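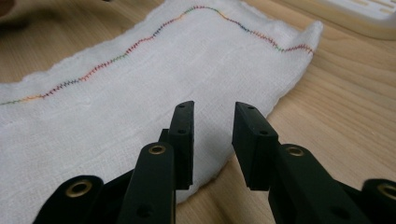

Diary: the sale that isn't a sale

Another morning, another story saying Nonstead may or may not list its electric van business. I have read this story so many times I could write it with my eyes shut. Sources close to the matter, no final decision, all options open. The stock went up 3 percent before lunch on the strength of it, so somebody still believes in options.

I own 3,000 shares, bought when the company made truck axles and talked mainly about truck axles. Nobody on the calls used the word "unlock" back then. Now it comes up every time, and what is supposed to be locked up is Vomon, the van unit, which has never turned a profit and which management would like the rest of us to price as if it had.

I went through the spring filing again with a pencil. Vomon's costs are in there, but a good part of them sits under "group services," and there's no way to tell how much the axle people are paying for the van people's software. I wrote to investor relations in April to ask. The answer thanked me for my interest and sent me a link to the same filing.
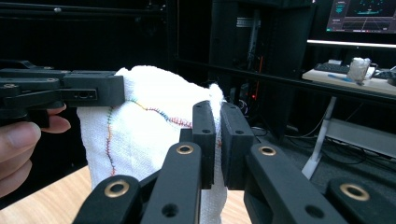 The other thing that bothers me is the plant. Vomon shares a building with the axle line, down to the paint shop and the loading docks, and 2,000 people work there. If the van side goes public, who owns the roof? Who pays when it leaks? These sound like small questions until two sets of lawyers get hold of them.

Called Kusum Katiyar, who used to work on deals like this and is more patient than I am. She thinks a listing could make sense if the parent keeps a majority and signs a supply contract that outsiders can read. I said that was two large ifs. She said most deals have more than two, and that I should look at the debt before I got worked up over the roof.

So I looked at the debt. It comes due sooner than I remembered, and I don't like that the rumor and the due date landed in the same season. 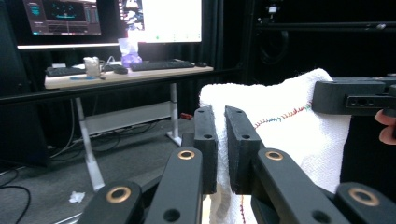 Wakana Maruyama
Diarist and private investor

Listened to the replay of the call over a sandwich. Halfdan Mogensen, the finance chief, spent a long stretch on "the Yoshida platform," meaning the battery software, and very little on orders. Someone asked how many vans had been delivered to paying customers. He said demand was encouraging - and then he was talking about Yoshida again.

The analyst from Prukunitz has a price target of 60 on the stock. I read the note. Most of that number comes from giving Vomon the same multiple as companies that sell things at a profit. Take that away and you're left with an axle maker at an axle maker's price, which I would be fine with, having paid one.

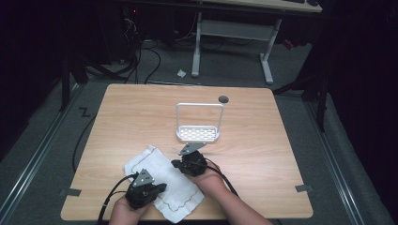 By Wakana Maruyama, 09/10/2025

Evening. The company put out a statement after the close. It "regularly reviews its portfolio" and "does not comment on speculation." Four paragraphs to say that, one of them a description of the company.

Niloufar Kermani wrote back to ask if I was selling. I don't think so, at least not on a rumor. I do want to see separate accounts for the van unit, with an auditor's name under them, before I'm asked to vote on anything. If they get printed I'll read them, footnotes first.

Must also find the dividend slip from April. I think it's in the drawer with the old proxy cards.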